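Sadowski Hair Studio is looking for a few lovely people to sit in our chairs this August while our apprentices learn to cut, colour and style. We do this every winter and it's become one of my favourite times of the year, mostly for the chatting (there is a great deal of chatting!) and the endless pots of tea.
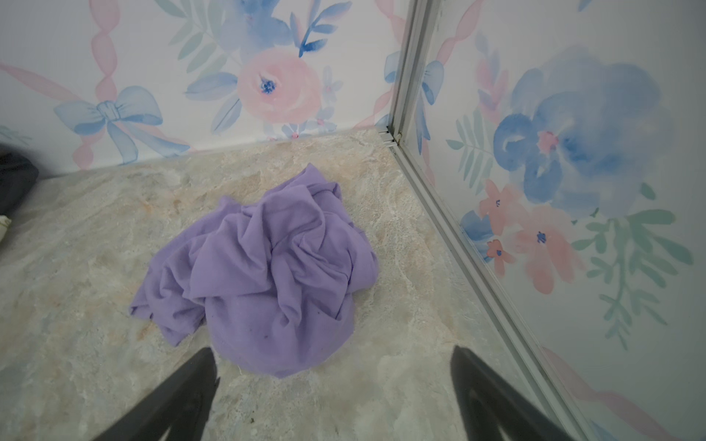
2 minute read

You don't need any particular sort of hair. Curly, fine, grey, stubborn, growing out a fringe you regret, we'd be glad of all of it, though it should be at least 9 cm long at the back so there's something to work with. A session starts at 10 am and can run well past lunch, as our apprentices take their time and Lewis Geddes, our senior stylist, checks every section before they move on.

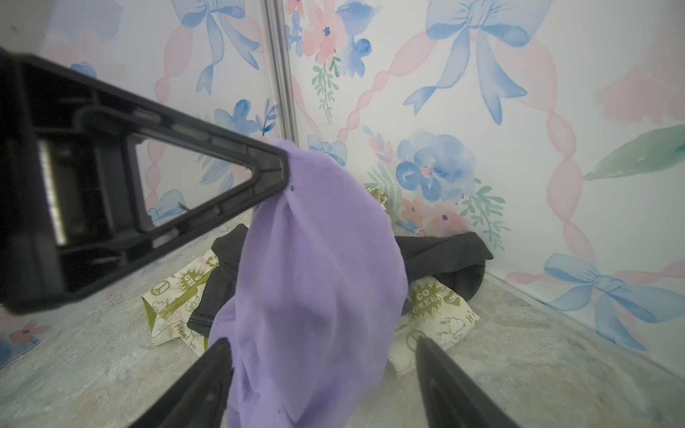 If you're after colour, please come in for a patch test two days beforehand, and do tell us about any henna or box dye, even if it was ages ago. Cuts are free. Colour is $40, whatever the length, and that includes a toner and a blow-dry.

We're in the Jistport arcade, up the stairs past Jekby Shoes. To put your name down, send Lewis a short note with a photo of your hair in daylight, the mornings you're free and anything you'd really rather we didn't do. He answers everyone, usually in the evening once the salon's swept. 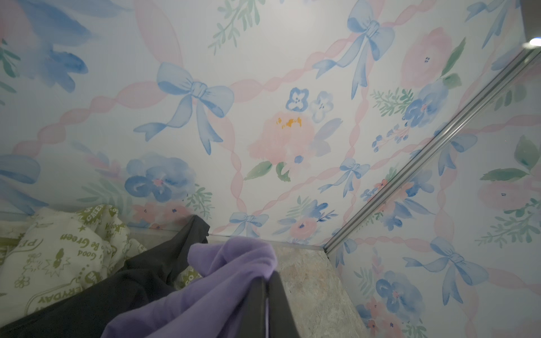
You'll need to be 18 or over, and happy for us to keep a written record of the colours we use. Friends are welcome to come along and wait with you.

Contact Sadowski Hair Studio | © Sadowski Hair Studio | Back to top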